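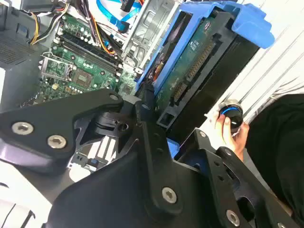
Sornley would like the cell to be stopped for one full shift before anyone changes the finger screws again. This was the first remark at the meeting and it was put at the top of these minutes by agreement, because the other points depend on it.

Minutes of the maintenance meeting, computer disassembly cell
Date: 5/4/26
Present: Direr (cell operation), Sornley (parts and repair), Ametepe (controls)
Excused: Jomau (software)

1. Minutes of the last meeting
Accepted with one correction. In point 3 the word "wrist" must be "finger". The play was found in the left finger, and the wrist joint was checked and had no fault.

2. Condition of the gripper
Direr reported that the gripper has done more than 200 cases since the last service. The pivot joint between the links has become a little stiff in the morning and gets better when the cell has been running for a while. Sornley asked if the joint was cleaned or only wiped from outside. Direr answered that it was wiped from outside.

The hex-socket screws on the links were discussed for a long time. Direr wants to check them at the start of each shift with the small torque driver. Sornley is of the opinion that too much checking is also bad, as each check turns the screw a little and the threadlocker is broken. It was agreed to put a thin paint line across each screw head and the link. The operator looks at the line and uses the driver only if the line has moved.

Decision: paint lines to be made by Sornley at the stop. Until then no screw is touched without a note in the cell book.

3. Wrist camera
In the close position the gripper covers a large part of the view, and the lower part of the picture is of little use for finding parts. Ametepe said this was known when the camera was mounted. The software takes its reference from the case, before the fingers go in, and keeps it.

Direr does not find this sufficient. With the hard drive and its blue plastic carrier, the cables lie across the board in a different way in each case, and they can move after the reference is taken. Ametepe proposes to take a second reference at 11 cm above the drive cage. This costs time in each cycle, and Direr accepts it for a test.

Raising the camera bracket was also proposed. Sornley is against it for now, for the reason that the bracket would then come too near to the cable of the arm. The point stays open.

4. Order of work on a case
The order on the wall sheet is old. The following order was read out and accepted:
First, the cables over the board are moved aside by hand.
Then the operator takes the hand out of the case and confirms.
Then the arm comes to the drive carrier.
The board is done last, by hand, and is not a task for the gripper.

Ametepe reminded that confirming means pressing the button, and that a call across the room is not a confirmation. Direr asked to have this sentence in the minutes.

5. Work close to the arm
The cell is sometimes attended at short distance during setup. In setup mode the arm must stay at reduced speed, and the person stays where the gripper can be seen from the side. Long sleeves are to be closed at the wrist or rolled up. Sornley asked if this is also valid for visitors. It is valid for all.

Ametepe will check that the reduced speed cannot be left by mistake when the program is loaded again. It was observed 2 times that the mode display and the real mode were not the same for a short moment. The cause is not yet clear. Jomau should be asked, and the log files of both events are to be kept.

6. Spare parts
In stock: one pair of finger links, a small bag of screws, no pivot joint. Sornley has asked for a price for the joint and the answer is still missing. If the price is under 200 dollars, Sornley can order without asking again. The finger links with the small holes shall not be mixed with the older type, and the older type goes to the box on the lowest shelf.

7. Stop of the cell
The full shift asked for by Sornley is accepted. During the stop: open and clean the pivot joint, new threadlocker, paint lines, check of the camera mounting, test of the second reference. Direr prepares three cases with drives still inside for the test.

The larger service stays in August as planned.

8. Other
The key of the tool cabinet must go back on its hook. The lamp at the left side of the cell makes a noise, and Ametepe will look at it.

Open points: camera bracket (Sornley, Ametepe), mode display (Ametepe, Jomau), price for the pivot joint (Sornley), new wall sheet (Direr).

Minutes written by Ametepe. Corrections please before the next meeting.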